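Vedau : au club de robotique, la soupe attendra

Publié le 15 octobre 2018

Le club de robotique du lycée technique de Vedau a repris ses séances du lundi avec une ambition que l'on qualifiera de modeste ou de démesurée, selon que l'on a déjà essayé ou non de faire tenir une louche à une machine. Ses élèves préparent la coupe Prirka, dont l'épreuve de cette saison s'intitule sobrement « Le service ». Il s'agit de prendre une louche, de l'amener au-dessus d'un faitout, de l'y plonger, de la ressortir et de recommencer à la demande du jury. Un enfant de quatre ans y parvient, en salissant la nappe. Le robot du club, baptisé Cleltow, ne salit rien pour l'instant : le règlement prévoit que les premières manches se disputent à sec.

Cleltow possède deux bras noirs, chacun terminé par une pince à deux doigts, et un caractère que les élèves décrivent comme « réfléchi ». Il réfléchit en effet beaucoup. Entre le moment où l'ordre est donné et celui où un bras se met en route, on a le temps de finir une phrase, parfois un goûter. L'équipe chargée de la programmation assure que ce délai a déjà été divisé par deux depuis juillet. Ceux qui ont connu la version de juillet confirment, avec l'expression de gens qui reviennent de loin.

Le club réunit cette année 22 élèves, de la seconde à la terminale, répartis entre la mécanique, la programmation et un troisième groupe dont les attributions exactes varient selon la personne interrogée. Officiellement, il s'occupe des essais. Dans les faits, il replace la louche. C'est un travail ingrat mais constant, et le carnet du club en garde la trace : 734 tentatives de saisie consignées depuis le début du projet, dont 206 jugées réussies au sens du règlement, lequel exige que l'ustensile reste en main dix secondes. Un élève de première a proposé de ramener la durée à huit secondes. La proposition a été transmise aux organisateurs, qui ont répondu par l'envoi du règlement.

La difficulté, expliquent les lycéens, tient à la forme de l'objet. Un cube se laisse attraper de n'importe quel côté et ne s'en plaint pas. Une louche a un manche mince, une tête plus lourde que le reste et une forte tendance à pivoter dès qu'on la serre. Le faitout pose d'autres problèmes. Son acier poli renvoie la lumière dans tous les sens, et les petites caméras du robot y voient volontiers des choses qui n'y sont pas. Au printemps, Cleltow a longtemps contourné avec une grande prudence un obstacle situé au fond du récipient. Vérification faite, c'était le plafonnier. 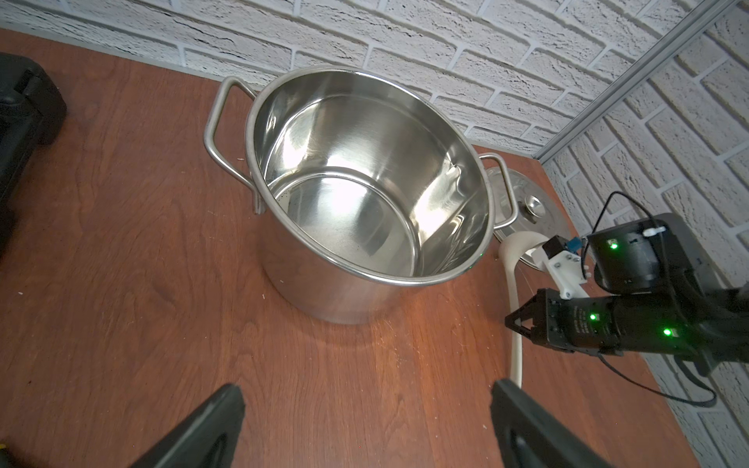

À l'atelier, le faitout, son couvercle et la louche tenue par l'une des pinces de Cleltow.

Le matériel de l'épreuve est imposé dans ses grandes lignes seulement : un récipient à deux anses, un couvercle, une louche d'une seule pièce. Chaque équipe se fournit où elle veut. Celle de Vedau s'est adressée à la cuisine du lycée, où l'on a accepté le prêt à condition que l'ensemble revienne propre et sans trous. La deuxième condition a surpris les élèves. La cuisine a précisé qu'elle se souvenait du projet de 2016.

Le budget, lui, tient sur une feuille. La saison a coûté jusqu'ici 822 euros, inscription comprise, une somme qui a surtout servi à remplacer des pièces que l'on croyait solides. Les supports imprimés en 3D sont fabriqués sur place, par une machine partagée avec la section de design, ce qui suppose un planning, des négociations et une certaine résignation. Plusieurs supports ont été imprimés pendant la nuit. L'un d'eux s'est révélé, au matin, être un pied de lampe appartenant à quelqu'un d'autre. Il a été essayé quand même.

Reste la question du couvercle. Le règlement le mentionne à trois reprises sans jamais dire ce qu'il faut en faire. Une moitié du club estime que le robot devra le soulever avant de servir, et qu'il serait imprudent d'attendre la finale pour s'en apercevoir. L'autre moitié tient que le couvercle est là pour faire joli. Le débat a occupé deux séances entières, au cours desquelles Cleltow a pu se reposer. Un compromis a été trouvé : on apprendra au robot à pousser le couvercle sur le côté, geste qui conviendra dans les deux hypothèses et qui a l'avantage de ressembler à ce que feraient la plupart des gens.

La concurrence, elle, ne dort pas. L'équipe du lycée de Chuensuk, tenante du titre, a fait savoir au printemps que son robot savait servir et reposer la louche sans bruit. Aucune preuve n'accompagnait cette annonce, mais elle a produit son effet. Depuis, les élèves de Vedau travaillent eux aussi sur le bruit. Le critère ne rapporte aucun point. « C'est une question de tenue », explique-t-on à l'atelier, où un torchon plié sert désormais d'unité de mesure pour les jours difficiles.

Les deux établissements se sont déjà croisés l'an dernier, sur une épreuve de rangement de vaisselle dont Vedau garde un souvenir nuancé. Le robot avait correctement rangé cinq assiettes sur six, puis avait pris l'initiative de les ressortir. Le jury avait salué la précision du mouvement. L'équipe avait terminé neuvième et rapporté un diplôme, affiché depuis dans le couloir, à une hauteur où il faut lever un peu la tête pour lire le classement.

Cette fois, les élèves ont changé de méthode. Plutôt que d'écrire chaque déplacement à l'avance, ils guident eux-mêmes les bras, enregistrent le geste, puis demandent à la machine de s'en inspirer. L'exercice a révélé des talents inattendus. Deux élèves de seconde, qui n'avaient jamais touché à un robot avant la rentrée, obtiennent les démonstrations les plus propres du groupe. Les anciens ont d'abord mis cela sur le compte de la chance, puis leur ont confié la totalité des démonstrations. Inconvénient de la méthode, Cleltow imite aussi les hésitations. Il marque à présent un petit arrêt juste au-dessus du bord du faitout, exactement à l'endroit où l'un des deux élèves a pris l'habitude de reprendre son souffle. On a tenté de corriger l'élève. Le robot, lui, n'a rien voulu entendre.

Les enseignants qui encadrent le club se gardent de tout pronostic. Ils notent que l'assiduité est bonne, que la salle est rangée plus souvent qu'avant et que le vocabulaire culinaire a fait des progrès remarquables dans une filière qui n'en demandait pas tant. Le proviseur adjoint, venu en visite la semaine dernière, a demandé quand le robot pourrait être mis à contribution à la cantine. Les élèves ont calculé qu'au rythme actuel, le premier service de midi se terminerait dans la soirée, à condition que personne ne se resserve.

Les qualifications de la coupe Prirka se dérouleront avant les vacances d'hiver, dans le gymnase du lycée. L'entrée sera libre et une buvette sera tenue par les parents d'élèves. On y servira de la soupe, à la main.

Le club accueille encore de nouveaux membres le lundi à partir de 17 heures, à l'atelier du bâtiment C. Aucune connaissance en programmation n'est requise. Les candidats au groupe des essais sont priés de prévoir des chaussures fermées.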